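4.2 Oiling a wooden board

1. Sand lightly along the grain. The Erkau leaflet wants 600 grit; I doubt you'll see the difference over 345.

2. Wipe on a thin coat of oil. "Feeds the wood" is a sales line – it mostly darkens it. Swirling or streaky grain, especially in a wide band, may take the color unevenly, so test a corner first.
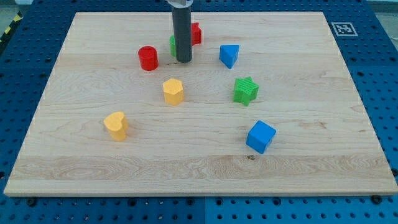 3. Leave overnight, whatever the can says about one hour.

Caution: Oily rags can catch fire. Dry them flat, outdoors. This claim I do believe.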